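Why Do Tablecloths Have Checks?

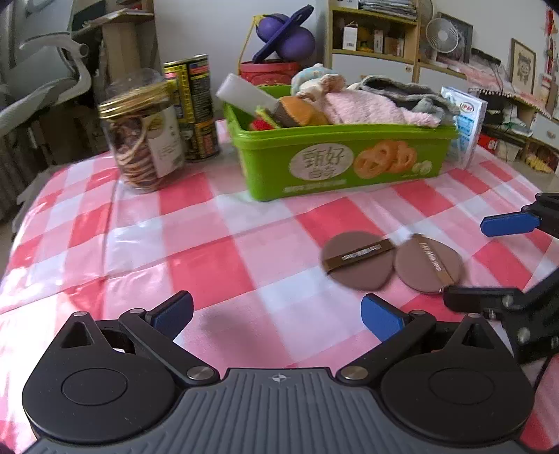 A red, pink and white checked tablecloth, with two round brown puffs and a green plastic container on it.

Checks are one of the oldest patterns people have put on cloth. You can find them on tablecloths, tea towels, school dresses and picnic rugs.

How the pattern is made
Cloth is woven from two sets of threads. One set runs up and down and is called the warp. The other runs from side to side and is called the weft.

To weave a check, the weaver puts coloured threads in stripes in the warp, then in stripes in the weft. Where red crosses red, the square is bright red. Where white crosses white, it stays white. Where red crosses white, your eyes mix the two colours and you see pink - even though there is no pink thread in the cloth.

Not all checks are woven. Some are printed onto plain cloth or plastic. On a woven check, the pattern usually shows on both sides. On a printed one, the back is often plain or much paler.

Why put it on a table?
A cloth protects the table from scratches and spills. The pattern helps too, as a small crumb or stain is harder to spot on checks than on plain white. Tablecloths with a shiny plastic coating can be wiped clean with a sponge.

What is a puff?
A puff is a soft, round pad for putting powder or other make-up on your face. Many have a ribbon strap across the back. You slide your fingers under the strap so the puff doesn't slip.

Try it yourself
You will need white paper, a ruler and a red pencil.
1. Rule lines to make columns and rows of the same width.
2. Lightly colour every second column.
3. Lightly colour every second row, going straight over the columns.
4. Stand back and look for three shades - white, pale red and a darker red where the stripes cross.

Words to know
Warp: threads that run the length of the cloth.
Weft: threads that run across it.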